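The Map Is Not a Warning

Every household on the low side of Ostolby got the new flood map in January. It came folded in with the water bill, printed in four shades of blue, and if you live where I live you looked for your own roof first. Mine is in the second-lightest blue. I am told this is good news.

I have been suspicious of disaster maps for a long time, and I would like to say why before the county spends another year congratulating itself on this one.

Start with what the map claims. It says which streets will take water if the Tiner comes over its banks the way it did the night the Stoltora bridge went out. The modelers used 1,742 ground elevation points for our side of the river. That number was read to us at the public meeting as if it settled things. Urmas Grīnberga, whose hardware store had mud up to the key-cutting machine, asked how many of those points were measured after the flood moved the ground. The answer took a while and came down to a promise to look into it.

I don't think anyone was hiding anything. I think the question had not come up. The river dumped silt on one side of Mill Street and scooped out the other, and there is a dip by the school gate that holds rain now and never used to. Anyone who walks a dog there knows about it. The map has it as level ground in the lightest blue.

People will say a map with mistakes is better than no map. I used to say that. I'm less sure after the flood, when we had a map too. It was an older one, with three colors, and my neighbors in the uncolored part went to bed. Flurina Koller was one of them. She had read the map correctly. The map said her block was dry, so when the siren went at 2 a.m. she figured it was meant for somebody closer to the river, rolled over, and woke up to the sound of her freezer knocking against the kitchen wall. She got out through a window. Had she owned no map at all she would have gone by the siren, and probably by her mother's rule, which was to leave when the frogs stop.

A map draws a line, and people behave differently on either side of the line. Water doesn't. The shading is supposed to tell you about odds, but hardly anyone reads odds off a color. They read yes or no. I have asked people on my street what the second-lightest blue means and I have heard "safe," "mostly safe," and "that's the one where the insurance goes up." The legend, in type I needed my glasses for, says something else entirely about annual chances, and I read it twice and could not explain it to my own son.

Then there is the money. The map, the consultants, and the website where you can drag a little bar back and forth to see your street before and after all came out of the preparedness budget. That same budget is supposed to pay for the siren on the grain tower, which has had a dead speaker facing east for eight months. East is where the trailer park is. I brought this up in a letter and got back a polite reply with a link to the website.

Theerawat Srisuk, who taught earth science at the high school until he retired, thinks I'm being unfair, and I'll give him his space because he has earned it. His argument is that a map is for planners. It tells you where to stop building, where to put the pumps, and which culvert to widen first. Fine. If the county had used it that way I would have no column. But the planning board approved five new lots behind the feed mill the same month the map went out, and you can find those lots on it in solid dark blue. So the planners aren't reading it either – or they are reading it the way the rest of us do, looking for their own roof.

I also don't believe the talk about better data fixing this. There is always a next round of data. Before the flood it was going to be the river gauges, then it was aerial surveys, and now we hear about sensors in the storm drains. Rhydian Pritchard at the county office told the meeting that the next version will update itself. I asked him who would be looking at it at two in the morning. He said it would be available on any phone. The phone tower was out by midnight last time.

There is a town upriver, Sitthichai's Landing, smaller than ours and a good deal poorer, that lost fewer houses and had everyone out before the water reached the road. They don't have four shades of blue. They have a list. Daranee Thaweesak keeps it in a school notebook, and it says who knocks on whose door, who has a truck, and who can't manage stairs. She goes over it with people every fall at the church supper. It is out of date in places and she knows exactly which places, and that is more than I can say for our map.

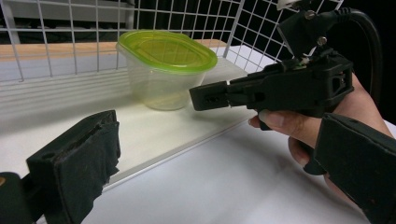
A hand around the grip of a black hand-held tool.

I asked for that kind of list to be put together here. The response was that it raised privacy concerns, and that the county could not take responsibility for volunteers' vehicles. I understand the words. I would point out that the website wanted my address, my email, and the number of people in my home before it would let me drag the bar.

What I would like is pretty modest. Fix the east speaker. Send somebody out on foot to walk the low streets with the map in hand after a hard rain, and have them mark what's wrong with a pencil. Print the legend large enough to read and put it in words a tired person can follow. Say plainly, on the front, that uncolored does not mean dry. Hold off on the lots behind the feed mill until the board can explain them out loud to the people who would be downstream of the fill.

And until some of that gets done, please don't tape the thing to your refrigerator and feel better. I've got mine in a drawer. If the siren goes, and you can hear it, go uphill.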